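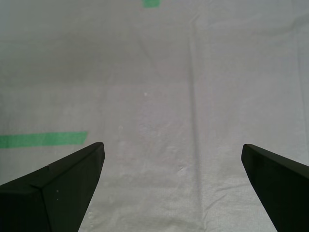 Fig. 1. Pale sheet, nothing set out on it.

Home Organization, Evening Section
Handout 3: Surfaces, Baskets, and What "Cleared" Means
Instructor: Róisín Cronin
Revised 10/07/2023

Bring this handout to the next meeting along with your table log. If you did not keep a table log, bring a blank one and we will talk about why you didn't.

1. The claim we are testing

Most of the reading for this unit repeats one piece of advice: clear the surface, cover it, and put back only what has earned a place. You will find it in the Deveden booklet, in the Fumley packet, and in nearly every magazine piece I have had to sit through. It sounds sensible. I have given the same advice myself and been paid for it.

My trouble is with how little anyone checks. The Deveden booklet says its households cleared a table and "felt lighter." Fine. Where did the stuff go? In the one follow-up I have been able to find, by Ó Gríofa, it mostly went to a different surface. She visited 30 households in December and found that over half had a second pile on a bed, a dryer, or the floor of a closet. She doesn't make much of this in her write-up. I think it is the only interesting thing in it.

So when you read "cleared," ask cleared to where. Write the answer in the second column of the log.

2. Covers

A cover does two jobs that often get mixed together. It protects the table, and it makes things easier to see. Small dark objects show up on a plain pale sheet in a way they do not on wood grain or a patterned cloth. That much I'll grant, and you can test it at home with a few paper clips and an old bedsheet.

The further claim, that a cover "resets" a table and changes how people use it, I don't believe. The Fumley packet says it three times and offers nothing for it except a before and after. Anybody can take a before and after. I would like to see a two weeks after.

Some practical points:

Use a plain cover, light in color. Off-white or pale gray is fine. Bright white glares under a ceiling light.

Creases are not worth ironing out. They flatten some with use, and small things do not hide in them unless they are very deep.

If the cover hangs over the edge, watch the corners. A chair leg catches a corner sooner or later.

Take it off when the sorting is done. A cover left on for a month is a tablecloth, and a tablecloth collects mail.

3. Baskets

Read the Hundudness sheet before this section. It is short and better than the other two, though it still oversells.

Open baskets with holes in the sides are popular for sorting, and the usual reason given is that you can see what is in them. Try it before you repeat it. With a pale background behind the basket the holes show up nicely. Fill the basket with dark socks and you see a dark basket. If seeing the contents matters to you, the open top is doing the work, and a basket with solid sides would serve just as well.
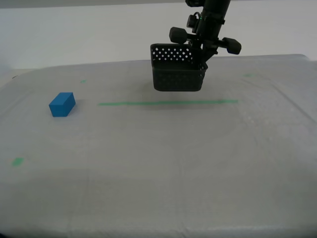
The better question is how many containers a sorting job needs. The Hundudness sheet wants one for every category and lists categories down to "cords, short" and "cords, long." I have watched students spend a full class period deciding what was short. Start with one basket and one surface. Things that leave the table go in the basket, things that stay remain on the table, and the basket gets emptied before anyone goes to bed. Add a second basket only when you can say out loud what would go in it.

Size matters less than the booklets suggest. The basket should be small enough to carry in front of you when full. Big ones become storage. You have all seen a big one become storage.

On color: a dark basket on a light surface is easy to find and a light one gets lost. This is a minor point and I mention it only because last term's group argued over it.

4. A note on the numbers

The Deveden booklet gives a figure of 1,610 objects for a typical kitchen. Please do not use it in your write-ups. There is no method given, no list, and no word on whether a box of toothpicks is one object or several hundred. I wrote to ask and was sent another copy of the booklet.

If you want a number, make your own and say how you made it. A rough count of one drawer, with the rules written down, is worth more to me than any figure for a whole kitchen.

5. Exercise for next time

Pick one table or counter that gets used every day. Clear it completely and write down where each thing went, including "don't know." Cover it with something plain. Return only the items you expect to touch before bedtime.

Leave it alone for two days. No tidying for the sake of the log. Then write down what has come back, and go look at the places you listed in your second column.

Half a page is plenty. I am not looking for good results. Last term several people turned in a clean table and a cheerful paragraph, and not one had checked the bedroom.

6. Reading

Deveden booklet, the sections on tables and counters. Skip the quiz.
Fumley packet, pages on covers only.
Hundudness sheet, both sides.
Ó Gríofa, the household visits. Read the notes at the back first.

Copies are in the folder by the door. Please put them back in the folder.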